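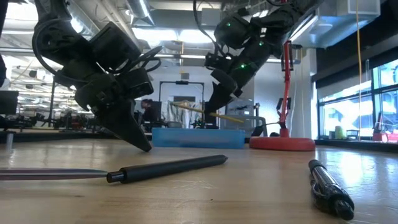 The top, with the blue plastic tray on it

Topic: Cotero "lifetime" oil on a wood top, anyone believe this?

Posted by vtichy, 8 January 2022

I'm pricing a second wood top to go with the one in the photo. The quote came back at $1319, and a chunk of that is a factory finish called Cotero. The brochure says "lifetime protection, no re-oiling." I asked the salesman whose lifetime and he laughed and changed the subject.

I've never met an oil finish that didn't need doing again. Has anyone lived with this stuff for more than one winter? I don't want to hear from people who got it in April and love it so far.

-- Vilém Tichý

sabina_h wrote:
I have it on a kitchen island. Going on 2 years, no re-oiling, still beads water everywhere except right by the sink. By the sink it's gone gray. When I called they said that area counts as "heavy exposure" and isn't covered. It's a kitchen. Where did they think the water would be?

Nunez_P wrote:
Gray by the sink is standing water, and any finish will do that if you leave a wet sponge on it. I don't work for them before anyone asks. I just get tired of people blaming the can.

sabina_h wrote:
I don't leave sponges on it, Patricio. It's splashes. I wipe it down every night.

eduardk wrote:
What's in it? I looked for a data sheet and all I found was "natural plant-based blend." That could be plain linseed with a nice label. Until somebody shows me an ingredient list I'm assuming I can get the same thing at the hardware store for 19 dollars.

Nunez_P wrote:
You're assuming a lot. Hardwax oils and plain linseed don't behave the same at all. Linseed yellows and takes forever to cure.

eduardk wrote:
Sure, if it is a hardwax oil. Does the brochure say so anywhere? vtichy, you have it in front of you.

vtichy wrote:
It does not. It says "advanced." There's also a line about a test with 8 household stains, but it doesn't name the stains or say how long they sat. Red wine for ten seconds is a stain test too, I guess.

To whoever messaged me about the grain direction: front to back.
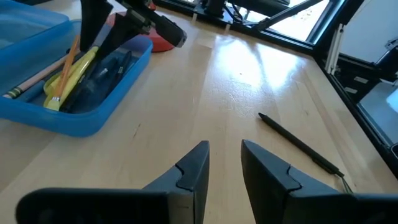

Light strips, running front to back

stefania.s wrote:
Thanks, that was me. If the new one is going end to end with this one, I'd ask for the strips to run the same way, or the seam will bug you forever. I'd also ask for it unfinished. I bought an unfinished top from Clandico and did the oil myself over a weekend. Boring job, but I know what's on it and I know what to patch it with.

That's my real problem with these sealed factory finishes -- you can't spot repair if you don't know what you're repairing.

Nunez_P wrote:
You can spot repair it with the Cotero kit.

stefania.s wrote:
A repair kit for a finish that lasts a lifetime. OK.

sabina_h wrote:
I bought the kit. The patch came out shinier than the rest.

Nunez_P wrote:
Did you buff it while it was still tacky? The instructions are bad on this, I'll give you that much.

sabina_h wrote:
No, because the instructions say to let it dry overnight. I'll try again on the underside and report back.

vtichy wrote:
I've asked for a second quote with the top bare, and for the warranty in writing, including whatever "heavy exposure" means. So far I've gotten the brochure again as a PDF. Will post the new price when they send it.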